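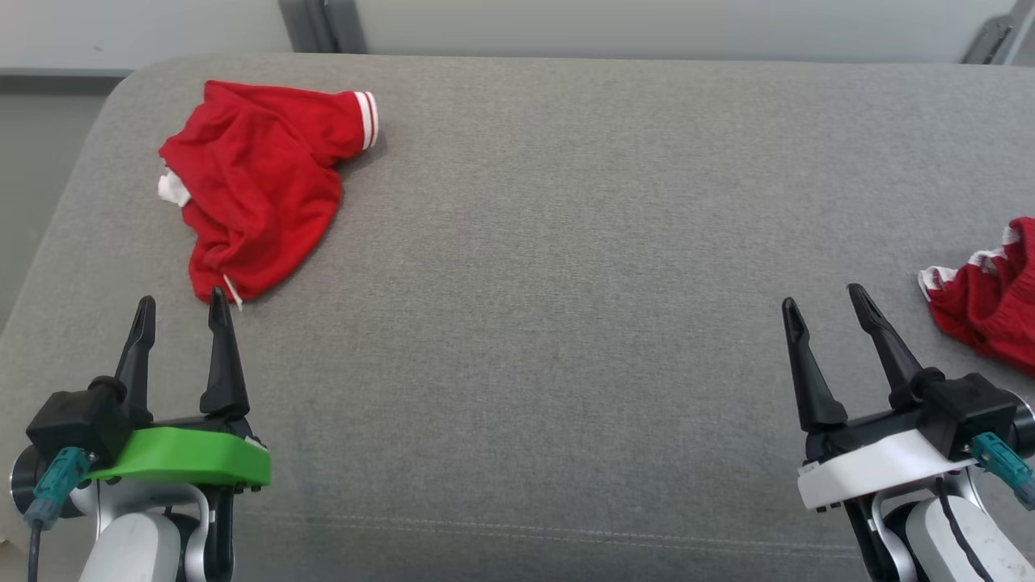 Givville, February

Thread: Gunditz at the small film festival, who else went?

claudsheehan
Okay, I need to talk about Gunditz with people who have seen it. I went in knowing the title and the poster and that was it. Seven nominations for a first feature felt like a lot when the list came out, and then the opening scene on the ferry happened and I stopped wondering. The sound alone! You hear the grandmother humming for a good while before you see her, and by the time she turned to face us I was already in tears (my sister passed me her scarf, I've since washed it).

Kadri Jaunzems plays her and I'd watch that woman peel potatoes for two hours. Please tell me somebody else here got a ticket.

reelmoss
I was there! Back row, left side, next to the guy who laughed at everything. Loved it, loved her, loved the brother even more. Ott Rozīte has maybe twenty lines in the whole movie and I could tell you every one of them. The bit where he practices his toast in the parked truck is the best thing I've seen on a screen in ages.

My one gripe is the wedding. It goes on and on.

claudsheehan
The wedding is the best part!! It has to go on, that's how weddings feel when you don't want to be at one.

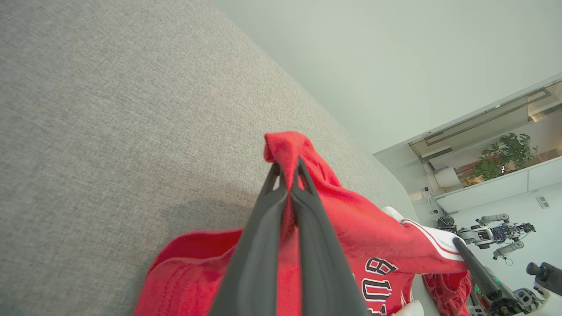

And you'd lose the whole business with the accordion player if you trimmed it, plus the two aunts arguing over who sits by the window, and that pays off later when only one of them shows up at the harbor. I'd have taken another ten minutes of it.

pinehollow80
Going to be the grump. I thought it was a solid short film stretched out to feature length. Great faces, great music, and then the last third is people looking at water. I saw Branel the night before and it does a lot of the same things (family comes home, old house, a secret about money) with way more going on. If Branel doesn't win best picture I'll be annoyed.

reelmoss
Branel is good but it tells you everything twice. The letter gets read out loud, then the daughter explains the letter to her husband. We got it the first time.

pinehollow80
Fair on the letter. I still cared more about that daughter than about anybody on the ferry. Dalia Sakalauskas should get the acting prize and I don't think it's close.

claudsheehan
You can love both, you know. I do! I'm just going to be louder about mine.

tinlantern
Did anybody stay for the talk after? I had to run for the last bus and I'm still sore about it.

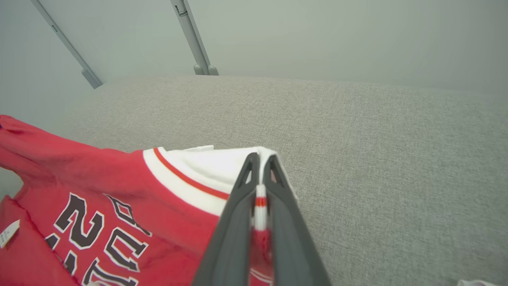
Posted by Benedetta G., 9:40 p.m.

I stayed, and it was so much fun. Kadri Jaunzems came out with the director and they finished each other's stories the whole time. The humming wasn't in the script at all. She did it between takes to stay warm, the sound person had left everything running, and they built the opening out of it. They also said the truck scene was shot 3 different ways and the one we see is the first, with Ott Rozīte losing his place for real.

Somebody asked if there'd be a follow-up and she said only if it's set somewhere with heating. Big laugh.

On the wedding, I'm with reelmoss. I love this movie and I looked at my watch.

tinlantern
Oh, that makes me want to see it again just for the humming. Thanks for writing it up!

pinehollow80
Okay, the truck scene being the first take is pretty great. I'll give it another shot if it comes back around. Still voting Branel for the audience award.

claudsheehan
There's a second screening at the Avotiņš at 7, same night as the shorts program. I'm going. Who wants to sit together and argue during the wedding?

reelmoss
Me. Save me an aisle seat.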